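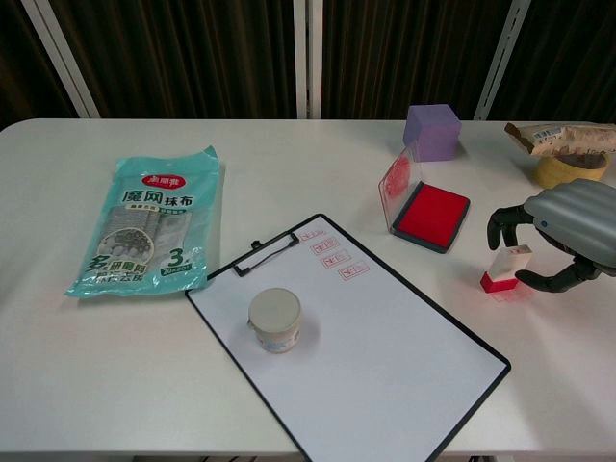
Unit 4: Surface Soils and Detergent Action
Course notes, Introductory Textile Care
Instructor: Lovely Abella

4.1 Classes of soil
Soils are grouped by how they respond to water. Sugars and most salts dissolve in it. Clay, soot and metal oxides do not, and must be lifted and held in suspension. Oils and waxes require a surfactant or a solvent. Household soil is nearly always a mixture, with an oily film binding fine particles to the surface.

4.2 Surfactants
A surfactant molecule has a water-attracting head and an oil-attracting tail. Above a certain concentration the molecules gather into micelles, with the tails facing inward. This is the critical micelle concentration (CMC). Surface tension falls as concentration rises toward the CMC and changes little past it. Overdosing therefore adds residue with little gain in cleaning.

4.3 Water hardness
Calcium and magnesium ions react with soap to form scum. Synthetic detergents are less affected, but builders are still added to bind the ions. Record hardness in mg/L as calcium carbonate. The Mistard worksheet uses a sample at 80 mg/L; do not substitute tap values.

4.4 Mechanical action
Wiping supplies the force that breaks the bond between soil and surface. Fine fibers give more contact area per unit of cloth. Fabric softener leaves a coating on the fibers and reduces absorbency.

Lab 4
Contact time is 30 seconds for all panels. Weigh each panel before soiling, after soiling and after rinsing. Report percent soil removed to one decimal place. Send balance problems to Jayson Mangubat before starting the second set.

Reading for Unit 5: Maluleke, sections on bleaches and enzymes.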